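## 3. 評価対象および評価方法

### 3.1 評価対象の概要

本研究が評価対象としたのは、Pryor社が研究教育機関向けに提供する卓上双腕遠隔操作キット「Gustari」である。同キットは、作業用アーム、操作者が手で動かす入力装置、各アームの手首部に取り付けるカメラ、作業面を側方または上方から撮影する固定カメラ、ならびに収録ソフトウェア「Ralen」から構成される。購入者はこれらを一括で導入することも、既に保有する機材を残したまま一部のみを導入することもできる。本稿では一括導入の場合を扱い、部分導入については第6節で簡単に触れるにとどめる。

この種のキットに関する既存の報告は、学習済み方策の成功率を主たる指標としているものが多い。方策の性能は学習手法、データの分量、課題の難易度に強く左右されるため、成功率のみから収録機材としての良否を読み取ることは難しい。導入を検討する機関にとっては、設置に要する手間、操作者の習熟のしやすさ、収録されたデータのうち学習に供しうるものの割合、故障時の対応といった事項がより直接的な関心の対象となる。本節以降では、これらの事項を中心に記述する。

Gustariの公称仕様には可搬重量、到達距離、繰り返し精度が記載されているが、本評価ではこれらの再測定を行っていない。対象とした課題はいずれも軽量の物品を扱うものであり、仕様上の上限に近い条件での使用は想定しなかった。重量物を扱う用途に本評価の結果を適用することは適切でない。

### 3.2 設置環境

評価はGillotberg研究所の実験室において実施した。作業セルは一張りの卓と、その奥に立てた支柱を基準として組み立てられており、二台のアームが卓の上方から作業面に向けて伸びる配置をとる。卓上には暗色の敷物を用い、背景も暗色で統一した。物品と背景との明度差を確保し、固定カメラの映像から物品の輪郭を得やすくすることが目的である。セルの構成と、台所を模した物品の配置の一例を図1に示す。
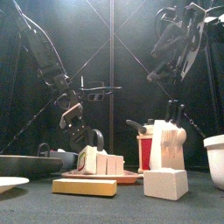 設置作業はPryor社の技術担当であるNgaio McAlister氏の立会いのもとで行い、機械的な組立てから通信の確認までを同日中に終えた。組立てに特殊な工具は要しなかったが、アームの基部を架台に締結する工程では二名での作業が必要であった。付属の手順書は英語版のみであり、締結トルクの指定が本文と付表とで異なる箇所が見られた。この点については同氏に照会し、付表の値に従うよう回答を得た。改訂版の手順書では修正される予定とのことであるが、本稿の執筆時点では確認できていない。

配線の取り回しについては、購入者の裁量に委ねられている部分が大きい。アームに沿わせるケーブルの固定箇所は手順書に図示されているものの、余長の目安は示されておらず、設置環境ごとに調整を要する。余長が不足すると手首関節の可動域が制限され、過大であれば垂れたケーブルが固定カメラの視野に入り込む。評価初期にはこの調整のために収録を中断する場面があり、導入初期の負担として無視できないものと判断した。余長の推奨値、または少なくとも姿勢ごとの確認手順が手順書に追加されることが望ましい。

照明は実験室の天井照明のみを用い、追加の光源は設けなかった。外光の影響を抑えるため窓側の遮光を行ったうえで、収録の開始前に毎回、露光とホワイトバランスを固定値に設定した。Ralenにはこれらの値をセッション間で保持する機能が備わっているが、カメラの再接続を行うと既定値に戻る挙動が確認された。以後の収録では、開始時の点検項目に露光値の確認を追加して対処した。

### 3.3 課題と物品

課題は、台所を模した軽量の物品群を用いる並べ替え、取り分け、受け渡しの三種とした。物品には市販の玩具および発泡材を加工した模型を用い、鍋、器、盆、食材、直方体および立方体の部材を含めた。実物の食器や刃物の使用は、落下時の破損と安全管理の観点から見送っている。

並べ替え課題では、操作者は指示書に示された配置に従って部材を卓上または盆の縁に沿って置く。取り分け課題では、盆または器の間で食材の模型を移動させる。受け渡し課題では、一方のアームで把持した物品を他方のアームに持ち替えたのち、指定の位置に置く。いずれの課題においても、開始時の物品配置は指示書で大まかに指定し、細部の位置と向きは操作者が手で変化させることとした。配置の多様性を確保するための措置であるが、後述するとおり、操作者間で配置の癖に差が生じる結果ともなった。

指示書の記述は当初、物品の名称のみで対象を特定する形式であった。しかし、立方体の部材や発泡材の模型のように外観の類似した物品が複数含まれるため、操作者が対象を取り違える事例が生じた。これを受けて、名称に色および周囲の物品との位置関係を併記する形式に改めた。改訂後の指示書では取り違えが大きく減少した。言語指示を伴うデータセットの構築を目的とする場合には、指示文の曖昧さがそのまま学習データの雑音となるため、物品の選定と指示文の作成を同時に進めることを推奨する。

物品の材質も操作の難易度に影響を与えた。発泡材の模型は軽く、指先が側面に触れただけで位置がずれるため、把持に入る直前の減速が不可欠である。他方、把持したのちの保持は安定しており、指の閉じ量に多少の誤差があっても落下には至りにくい。表面が滑らかな玩具ではこの関係が逆転し、接近は容易であるものの、把持位置が重心から外れた際に回転して抜け落ちる事例が散見された。Gustariの把持部は平行開閉式であり、開閉量は入力装置の操作に比例して変化するが、把持力そのものを操作者に提示する機能は備えていない。操作者は映像と音から接触を判断することになる。

### 3.4 操作者と収録手順

収録には5名の操作者が参加した。いずれも遠隔操作装置の使用経験を持たず、収録の開始に先立ってMcAlister氏の作成した訓練課程を受講した。課程は、入力装置の基本操作、単腕での把持、双腕での受け渡しの順に進む構成であり、各段階の修了は指導者の観察によって判定される。判定の基準は文章で示されているが、定量的な閾値は設けられていない。複数の拠点で同時に操作者を養成する場合には、基準の統一が課題となるものと考えられる。

収録期間は4週間とし、各操作者は午前または午後の枠のいずれかに割り当てた。一回の収録枠の中では課題の種類を固定し、枠ごとに種類を入れ替えた。同一課題の連続による疲労や手順の固定化を避けるため、枠の途中に休憩を設け、その間に物品の入れ替えを行った。休憩の開始と終了はRalenの画面上で記録されるため、後から操作の速度や失敗の頻度を休憩の前後で比較することができる。

各試行は、操作者が開始を宣言した時点から、課題の完了または中止を宣言した時点までを一件として記録した。中止となった試行も破棄せず、中止の理由を選択肢から入力したうえで保存した。収録後の検査では、操作者とは別の担当者が映像と関節角の記録を確認し、学習に供しうるか否かを判定した。判定の項目は、映像の欠落、時刻の同期、課題の完了状態、指示文との整合である。

## 4. 結果

### 4.1 収録量と採用の状況

計画段階では2,000件近くの試行を収録することを目標としたが、検査を経て採用に至ったのは1,214件であった。差の主な要因は、期間前半における収録の中断と、映像の同期不良による不採用である。操作そのものの失敗に起因する不採用は、これらに比べて少数にとどまった。操作者の習熟が進んだ後半には不採用の発生が明らかに減少しており、期間を延長した場合には目標に近い水準に達した可能性がある。ただし、本評価では期間の延長を行っておらず、この点は推測の域を出ない。

同期不良は、手首カメラと固定カメラの映像の間で時刻のずれが許容値を超えるものであった。Ralenは各カメラの映像に取得時刻を付与するが、記録装置の負荷が高まると手首カメラの側でコマの遅延が生じ、付与される時刻と実際の撮影時刻との対応が崩れる。Pryor社に報告したところ、映像の圧縮処理を別の計算機に分離する構成が案内され、変更後は同様の事象が収まった。この構成は製品の標準構成に含まれておらず、追加の計算機を購入者が用意する必要がある。導入費用を見積もる際には、この点を考慮に入れるべきである。

時刻のずれは収録中の画面からは判別しにくい。Ralenの収録画面では全カメラの映像が同時に更新されるように表示され、遅延の有無を示す表示は設定画面の下層に置かれている。操作者が収録中にこの表示を確認することは現実的でなく、本評価でも異常の発見はすべて収録後の検査によるものであった。許容値を超えた時点で警告を発する機能があれば、不採用となる試行を相当程度減らすことができたと考えられる。

### 4.2 操作性に関する所見

操作者への聞き取りでは、入力装置の軽さと動きの追従性について肯定的な評価が多かった。長時間の操作による腕の疲労を訴える者はいたものの、休憩を挟む運用のもとで収録に支障を来した例はない。他方、把持部の開閉操作については、指先の引き金に加える力の加減が難しいとの意見が共通して寄せられた。とりわけ、軽い模型を把持する際に閉じ方が急になりやすく、物品を弾いてしまうことがあるという。

引き金の感度はRalenの設定から変更することができる。評価期間の途中で感度を下げた設定を試行したところ、細かな把持は容易になったが、受け渡しの際に開放が遅れる傾向が現れた。課題ごとに感度を切り替えることも検討したものの、データ内で操作特性が不均一になることを避けるため、最終的には中間の設定を全課題に適用した。操作者によって好む感度が異なることも確認されており、個人別の設定を保存する機能が求められる。現行の版では設定が装置単位で保存され、操作者の交代時に引き継がれてしまう。

双腕での受け渡しについては、訓練課程を終えた時点で全員が基本的な動作を行えるようになっていた。習熟の差が現れたのは、両腕の把持部が接近した状態での姿勢の選択である。経験の浅い段階では、一方のアームを静止させたまま他方を近づける操作が多く、腕同士が干渉する手前で停止する例が目立った。習熟が進むと、受け取る側の向きを先に定め、渡す側をそれに合わせて動かす操作が増えた。訓練課程ではこの種の方策を明示的に教えておらず、操作者が収録の中で自ら見いだしたものである。課程に組み込むことで、初期の試行の質を高められる余地がある。

Gustariには腕同士の接近を検知して速度を制限する機能が備わっている。評価期間中、この機能によって動作が制限された際に、操作者が原因を把握できず操作を中止した例があった。制限が働いていることは画面の隅に文字で表示されるが、操作者の視線は作業面に向いているため見落とされやすい。音または振動による通知の追加が有効であろう。

### 4.3 手首カメラの映像

手首カメラの映像は、把持の直前における指先と物品の位置関係を捉えるうえで有用であり、収録後の検査においても、固定カメラのみでは判断できない把持の成否を確認する手段となった。固定カメラからは、手前の物品に隠れた物品や、把持部の陰に入った指先の状態を読み取ることができない。手首カメラの映像が得られることは、検査の所要時間の短縮にも寄与した。検査担当者は、まず手首カメラの映像で把持と解放の時点を特定し、次いで固定カメラの映像で全体の配置を確認する手順をとった。

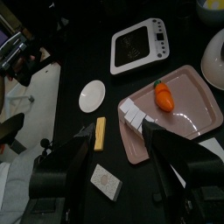 手首カメラの画角と取付角度は製品側で固定されており、購入者が変更することは想定されていない。指先の間に作業対象が収まるように定められた角度であり、接近の過程を捉えるには適切である。一方で、その副作用として検討を要する点が三つ認められた。第一に、指による遮蔽である。図2では、盆の左縁に沿って並ぶ白い立方体のうち一つが右側の指先に部分的に隠れており、並べ替え課題の完了状態をこの映像だけで判定することは適切でない。第二に、光沢のある面の反射である。同図の盆の内面には湾曲した白い反射が現れており、手首の姿勢とともに反射の位置が変わる場合には、物品の輪郭抽出に影響しうる。第三に、卓外の写り込みである。同図の左側には卓の縁を越えて床面が写っている。作業と関係のない領域の変化が学習に混入することを避けるには、卓の周囲の状態を収録を通じて一定に保つか、前処理において当該領域を遮蔽することが必要となる。

遮蔽の問題に対しては、完了判定を固定カメラの映像と組み合わせて行うことで対処した。検査用の画面では両者を並べて表示できるため、判定の作業自体に大きな負担は生じなかった。ただし、課題の完了を自動的に判定する仕組みを手首カメラの映像から構築しようとする場合には、指が作業面から離れた時点の映像を選択的に用いるなどの工夫を要する。Ralenの自動区間分割機能は把持部の開閉のみを手がかりとしており、指の退避が完了する前に区間を閉じてしまうことがあった。本評価では区間の終端を手作業で補正している。

反射については、偏光フィルタの追加を検討したが、手首カメラの前面に取付部がなく、実施に至らなかった。代替として光沢の弱い物品への置き換えが考えられるものの、実際の台所用品には光沢を有するものが多く、用途によっては反射を含む映像を残しておくことに意義がある。本評価では反射の有無による採否の区別を設けず、すべて採用の対象とした。

### 4.4 物品配置の偏り

開始時の物品配置を操作者に委ねたことにより、配置の多様性は一定程度確保された。しかし、採用された試行を操作者別に見ると、物品を置く位置や向きに固有の傾向が認められた。ある操作者は物品間の間隔を広くとり、別の操作者は盆の近くに物品を寄せて置くことを好んだ。前者の配置では把持の成功が得やすい反面、周囲の物品を避けながら接近する動作が含まれにくい。後者ではその種の動作が多く含まれるが、意図しない接触も増加した。

この偏りは、操作者と課題の組合せを均等に割り当てるだけでは解消されない。期間の後半には、Ralenの配置提示機能を用いて開始時の配置を画面上に示し、操作者がそれに近い形で物品を置く方式を試験的に導入した。配置の偏りは弱まったが、一件ごとの準備時間が延び、収録の進行は遅くなった。収録量と配置の均一性のいずれを優先するかは利用目的に依存し、一律の推奨を示すことは困難である。事前学習を目的とする大規模な収録では前者を、特定の条件下での性能評価を目的とする場合には後者を重視することが妥当と考えられる。

配置提示機能そのものについては、提示画像と実際の作業面とを重ねて表示できる点が評価された。一方、物品の登録は一点ずつ手作業で行う必要があり、新しい物品を追加するたびに準備作業が発生する。物品の種類が多い課題では、この登録作業が運用上の制約となる。

## 5. 考察

以上の結果から、Gustariは卓上における軽量物品の操作データを収録する機材として、基本的な要件を満たしていると判断される。機械部分の安定性は期間を通じて良好であり、アーム本体の故障による収録の停止は発生しなかった。導入に際して負担となるのは、配線の調整、記録装置の性能確保、操作者の訓練基準の整備といった周辺の事項である。これらは製品仕様の比較のみでは把握しにくく、導入計画の段階で十分な期間を見込んでおく必要がある。

収録ソフトウェアRalenは、試行の記録と検査を一つの環境で行える点に利点がある。中止理由の記録が標準で備わっていることは、失敗例を活用する学習手法を検討する機関にとって有益であろう。他方、異常の通知に関する設計には改善の余地が大きい。同期の遅延、速度制限の作動、カメラ設定の初期化は、いずれも内部では検出されていながら、操作者に適切な時点で伝わらなかった。これらの通知が改善されれば、操作者の熟練度によらず採用率を高めることが期待できる。

サポート体制については、McAlister氏を窓口とする照会への回答は迅速であり、内容も具体的であった。ただし、本評価では設置時の立会いを含む契約形態をとっており、標準契約において同等の対応が得られるかは確認していない。契約形態による差異の有無は、導入を検討する機関が個別に確認すべき事項である。

本評価にはいくつかの限界がある。操作者は全員が未経験者であり、熟練者による収録の質を評価していない。課題は台所を模した物品の操作に限られ、柔軟物や液体を扱う課題は含まれない。また、採用された試行を用いた方策の学習は現在実施中であり、収録条件の違いが学習結果に与える影響については稿を改めて報告する。

## 6. 部分導入に関する補足

Pryor社は、既存のアームを保有する機関に対して、手首カメラとRalenのみを提供する構成も用意している。本評価の終了後、同研究所が保有する別系統のアームに対して接続試験を行ったところ、映像の取得と時刻の付与は問題なく動作した。関節角の取得には変換用のソフトウェアを利用者側で作成する必要があり、その仕様書は契約後に開示される。

手首カメラの取付板は、対応表に記載のない把持部に対しては利用者が製作することになる。取付位置が変わると、4.3節で述べた遮蔽の生じ方も変化するため、本格的な収録を開始する前に、代表的な課題について手首カメラと固定カメラの双方の映像を確認しておくことが望ましい。接続試験で使用した取付板の寸法図と変換用ソフトウェアは、付録に掲載する。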